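Korkidberg Community Clothing Bank
Progress report to the Achterberg Fund
9th October

Dear all at the Fund,

We are very glad to be writing to you again, and with rather more to tell than we had in May. Your grant has now carried us through our first full summer in the new premises on Fustlow Road, and although there have been one or two bumps along the way (more of those further down), we feel the project is in good heart.

First, the thing you asked us to keep a close eye on, namely how many households are coming through the door. Since the grant began we have helped 367 households, most of them with school clothes and winter coats. We had promised you 300 by this point, so we are ahead, though a good part of that came in one great rush just before the start of term -- we had a queue down to the bus stop and ran out of grey trousers in every size a child could want. Next year we shall start putting trousers by much earlier.

The sorting room is in daily use. The tiled floor is easy to sweep, and donations go into plastic bins until there is time to look through them properly.

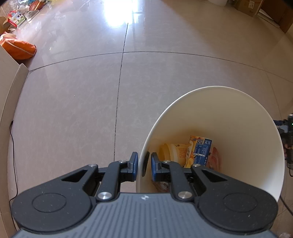 A plastic bin on the tiled floor.

Repairs have been the happy surprise of the year. We set aside a little of your money for two second-hand sewing machines, thinking they might be used now and again, and the mending afternoons have grown to 17 regulars. Between them they have put 100 coats back into good order, new zips and all, and several people who first came in for a coat have stayed on to learn how to take up a hem.

Now for the bumps. The boiler gave up in the spring and the new one from Vekon cost more than we had allowed, so we moved £51 from the printing budget to cover the last of the bill. We hope you will be happy with that; the leaflets were done on our own printer and look perfectly respectable. We are also still short of men's shoes in the larger sizes, and an appeal in the parish newsletter brought in a good many wellingtons but very little else.

Between now and the spring we plan to open for one evening a week, for families who can't get to us in working hours, and to start a small rail of interview clothes. The accounts are attached, with receipts for the sewing machines and the boiler. Do come and see us if you are passing -- the kettle is always on, and there is usually cake on mending days.

With warmest thanks,
Korkidberg Community Clothing Bank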